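Print this page | E-mail this to a friend

We use cookies to remember your settings and to count visits. By carrying on you agree to this.

Let the club tidy up badly

Opinion

The robotics club at Ledholm was asked in March to put on something for the open evening. The school wanted the walking demonstration again. I have helped with the club for long enough to have seen that one many times, and parents do like it. The students voted for tidying a table instead. I think they were right, and I think the school was wrong to try to talk them out of it.

The case against is easy to make. Tidying is slow. A two-handed robot picking household things off a patterned cloth does not look like much from the back of a hall. One parent told me her toddler could do it, and she had a point. The equipment fund stands at 1,090 pounds and some people feel that the open evening is where it gets topped up. A machine that spends a long time deciding how to hold a crisp packet does not open many wallets.

But consider what the students learn from each. The walking demonstration came more or less finished. They press start, they stand clear, and they answer questions about something other people wrote. With the table they have to decide everything. Which hand goes first? What counts as put away? Is a thin cable part of the thing it belongs to, or a thing of its own? They argued over that last one for most of a session and I did not step in.

They also chose the objects, and chose them well. A foil bag changes shape when you touch it. A block does not. A long box can be gripped across the middle and nowhere else, or it swings. A student who has written a grasp for the block and then watched it fail on the bag has understood something that I could not have got across on the whiteboard in a year.

There was a complaint at the Delaunay regional meet that tasks like this cannot be judged. The Murnen task, which most clubs in our area enter, gives 100 points and takes them away for every error, so you always know where you stand. Our students entered the Roda class instead, where you set your own job and keep a log of attempts. In their first log they recorded 23 attempts and 2 clean ones. I was told by another club leader that he would have been embarrassed to hand that in. I would have been more worried by a log with no failures in it, from students of that age working on that problem.

I should be fair to the Murnen people. A fixed task means a small school can prepare with a sheet of paper and a cheap kit, and it means the marking is the same for all. Clubs with no robot of this kind could not do what ours does, and I would not want the regional meet to turn into a contest over who has the dearer hands. My objection is to the idea that a fixed task should be the only one that counts - on the night, in the newsletter, or when the hall bookings are shared out.

There is the question of boredom too. Adults assume that teenagers need speed and noise. Ours will sit through a slow run without talking, and then all talk at once when the fingers close. The ones who drift off are usually those with nothing to do, and that is a matter of how I share out the jobs. I have started giving the log to whoever spoke least the session before. It has worked better than I thought it would.

So my request to the school is a modest one. Give the club a corner at the open evening and not the stage. Put chairs close to the table so that people can see the hands. Let the students do the explaining, including the part where it goes wrong, and do not ask them to have the walking demonstration ready as a spare. 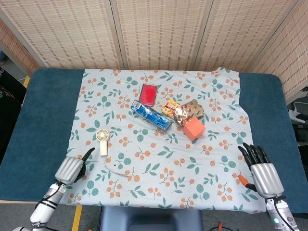 I would also ask for the corner to be ours from four o'clock, as setting up takes longer than the school's plan allows, and the cloth has to be flat before anything goes on it.

Sign up for our newsletter to get new opinion pieces by e-mail. You can unsubscribe at any time.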